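How I finally sorted out the bottle shelf

My sister-in-law Rania Aoun once opened my cupboard looking for vinegar and gave up after four minutes. Fair enough! I'm a bottle keeper. Syrups, drinks, little sample sizes, the last inch of everything. So one evening in June I cleared the whole lot out and started over, and these are the tips that stuck.

1. Get everything out where you can see it

All of it, on the table, even the ones you think you know. I wiped each one with a warm damp cloth as I went (sticky necks are the worst part of this job). Almost-empties go to the front so you deal with them first.

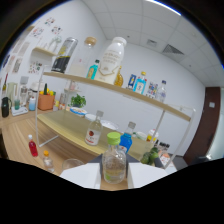

2. Measure before you buy a shelf

I nearly ordered a Skamance rack online because it was cute, and the boards would have been way too close together for my tall bottles. Measure the tallest thing you own, then add a couple of fingers so you can lift it out without knocking its neighbor. My spot by the wall is 87 cm wide, and I wrote that on a sticky note and kept it in my purse for weeks.

3. One row, no hiding

If a bottle stands behind another bottle, you'll buy it twice. I've done that with lime cordial more times than I'll admit to Rania. 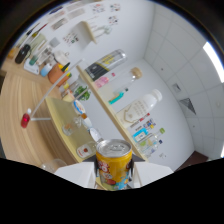
My own weakness is keeping things for the look of them, and I've stopped fighting it. What helps is mixing heights, so the eye has somewhere to land. A big white plastic bottle next to the small ones with red, blue and white labels is much easier to read than a line of things all the same size. Cans don't get a shelf spot at my house. They get drunk!

4. Let the caps do the work

I used to label everything with tape. Now I mostly go by cap color, and if two match I put them at opposite ends. Anything you've decanted still needs a name and a month on it, please.

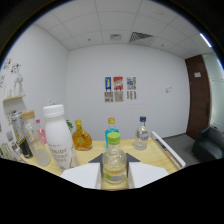 Green cap, yellow cap, navy cap: easy to tell apart.

5. Give it ten minutes a month

Finish, rinse, recycle, slide the rest along. I do mine while the coffee brews.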